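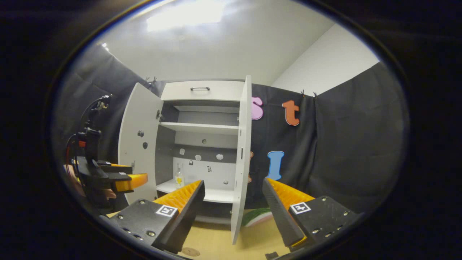 White cabinet on a light wooden tabletop, open.

Home Files Issues Changelog

Zalby: a table of expired pantry goods

Zalby is one CSV file listing 2,898 things found at the back of people's kitchen cabinets, with the date printed on each and the date somebody finally looked at it. It comes from 54 households, all of whom described themselves on the sign-up sheet as "pretty organized."

What's in it

zalby.csv has one row per item and 18 columns. The ones you will probably use:

item: what it is, in the household's own words
category: what we decided it is
printed_date: as stamped, converted to year-month-day
checked_date: when the household read the label
months_over: the gap between the two; negative means still good
opened: yes, no, or unsure
fate: kept, tossed, given_away, put_back

Please note that put_back is separate from kept. Kept means a person considered the item and wanted it. Put_back means they closed the door.

The remaining columns are shelf position, package size and a lot of notes. The notes are unedited except for names and one recipe.

How it was collected

Households got a form in May and were asked to work through one cabinet, top shelf to bottom, without tidying first. Roughly 20 of them tidied first. Their rows have tidied = 1, and you may want to drop them if you care about averages.

Janelle Dumlao did all the category coding by hand. "Sauce" and "paste" were merged after a long week. Cream of tartar is filed under baking, and she is no longer taking questions about it.

Known problems

Spices often have no date at all, so printed_date is blank and months_over is blank too. Don't fill these with zero. Someone did that in the Rakia fork and made paprika look like the freshest food in the country.

Dates written with two-digit years were read as this century. One tin of mustard powder may deserve better.

Duplicate rows are mostly real. People do own four jars of bay leaves.

Honey is included over the objections of everyone who wrote in to say honey doesn't expire.

Using it

Free for any use, with credit to the Zalby pantry table. Don't use it to decide whether something is safe to eat. Fixes are welcome as pull requests against zalby.csv; please leave the row order alone, as the notes refer to each other.

Last updated October 7, 2025

Contact the maintainers | © Zalby pantry table | Back to top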